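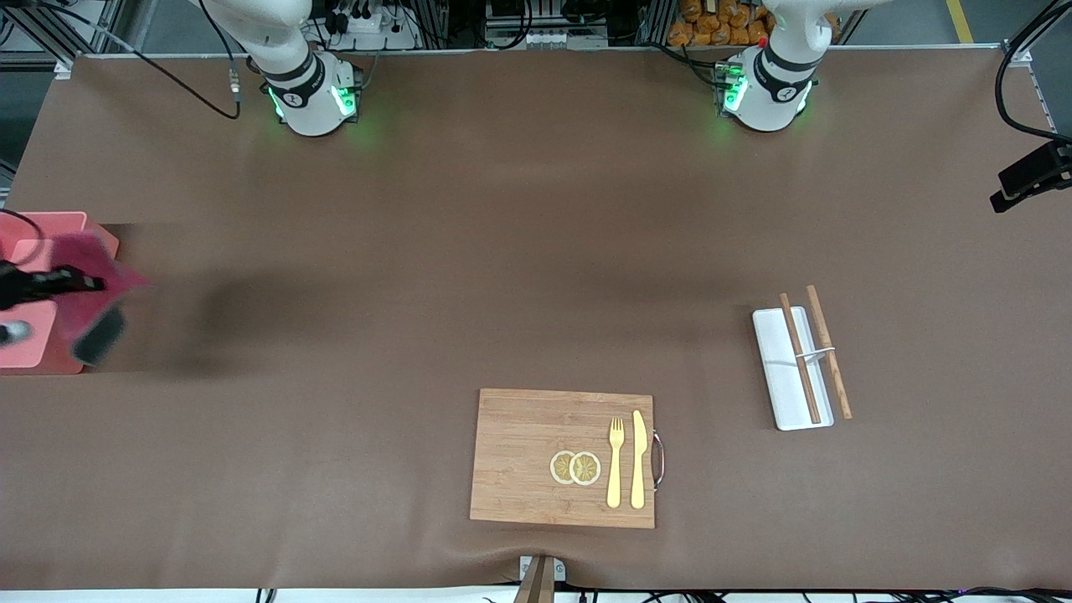

4. House rules for the two-arm table

When we started our project in the Brinham lab we had a safety sheet from the course and not much else, and it was written for one big arm behind a fence. Our table has two smaller arms bolted along the back rail, with students leaning over the front of it all day long, so we ended up writing our own rules. They grew a bit every time something annoyed us, and I have left them in more or less the order we wrote them.

4.1 Before a run

Look at the light rings on both bases. We only begin when both are green, and whoever is at the keyboard says "green, green" out loud (it felt silly for the first week, and then it didn't). Smooth the brown cloth down flat. Check that cables are clear of the arms' path, including the ones hanging at the sides, which we kept forgetting.

4.2 Objects

Kitchen things are laid out from the layout card: board, cutlery, chopsticks, cloth, container. Left and right on the card always mean the robot's left and right, and please write them that way in the log too! We lost most of an afternoon in July to a mix-up over this. Metal cutlery is allowed, but we run at 30 percent speed whenever it is out.

4.3 During a run

Hands stay off the table while either arm is moving, even if a cloth is about to drop. Let it drop, mark the run as failed and reset. Of our 300 logged runs we threw out 13 where somebody had reached in to help, and the Ganley group next door told us they had the same trouble.

4.4 Still to settle

We have no good rule yet for handing over between shifts with a cloth still in the gripper.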